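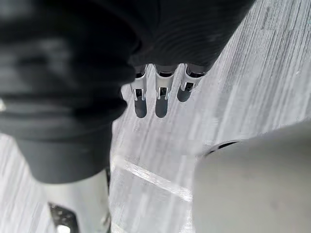 What should we set aside first when budgeting for a robot with jointed hands?

Money for the parts that wear out. The purchase price gets all the attention at the quote stage, but the items that catch people out in the first year are fingertip pads, sleeves, cables and the hours spent fitting them. Put a line in for those before you start comparing arms.

Equipment > Planning and budgets > Newsletter items

Filed under: Buying advice, Home robotics, Running costs

We have had several messages this month from readers putting together bids for the September round, so this item goes through how we budgeted for the Mirani project. The work is household tidying: shoes and slippers on racks, cushions on chairs, that sort of thing. Your tasks may differ, but the headings should carry over.

We began with two quotes. Gralevari offered a two-armed machine with simple grippers, and Altmont offered one with multi-fingered hands at a higher price. The simple grippers would have done for boxes and bottles. Soft footwear is harder to judge. A slide can be picked up by the strap, the sole or the heel, and it has to be put down facing the right way. We asked both firms to leave room in the quote for a change of hand later on, and only Altmont would put that in writing. We went with them.

Spares came next. We ordered 3 full sets of fingertip pads with the machine. Ordering them later meant paying delivery each time, and the supplier would not hold the price past the end of the quarter. Sleeves were priced separately and are easy to miss on the form. Check whether your quote says "covers included", and if it does, ask how many.

The room needs its own line. People tend to budget for the robot and then borrow furniture from the office, which works for a week or so until somebody wants their chair back.
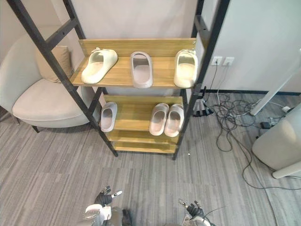

We put £265 against furniture and small objects and spent nearly all of it. A ladder-style rack is a useful buy for this kind of work, as the shelves sit at different heights and depths and the arms have to reach differently for each. Buy slippers in more than one colour and with more than one shape of strap. Chunky soles are worth having too.

Allow something for power and cabling. Count your wall sockets before the delivery date and work out what will be plugged in at the same time: chargers, adapters, any cameras on stands. We left this out of the first draft and had to move money across from travel. Cable covers and ties are cheap but they do need to be on the list. If the room is carpeted, tell the supplier early, and get their answer about wheels or feet by email.

On staff time, we planned for 200 hours of supervised running in the first phase. Somebody has to reset the objects between attempts, and that person's time is the largest single cost after the machine. Our target was 2,000 attempts across all tasks. We would set a lower target next time and keep some hours back for maintenance, which had no hours of its own in our plan.

The Eva software licence is charged yearly and falls due on the date of signing, whatever day the robot turns up. Ours was signed in one budget year and delivered in the next, so we paid for a stretch we could not use. Ask for the licence to start on delivery. Altmont agreed to this for our second order without any fuss.

A blank copy of our costing sheet is available on request. It has separate tabs for purchase, spares, room, power, staff and licences. Bids for the September round should use the current version, as the older one has no tab for spares.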